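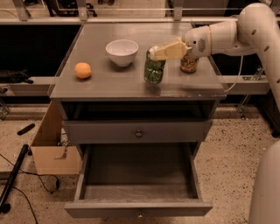 An orange, a bowl and glass jars on a gray cabinet.

The Return of the Home Pantry

Households in Condbridge are storing more of their own food than they did a decade ago, according to a survey published by the Wandton Institute in September. Of the 2,090 residents who replied, 1,112 said they had preserved fruit or vegetables at home in the past year.

Rukhsana Rajput, who directed the study, attributes the change to higher grocery prices and to the spread of evening classes. The institute now offers 16 such courses, covering pickling, drying and safe storage.

Demand remains strongest among first-time students. "Most of them arrive with a glut of cucumbers and no recipe," said Farzana Cheema, the senior instructor. Enrollment for the spring term is open to residents of all districts.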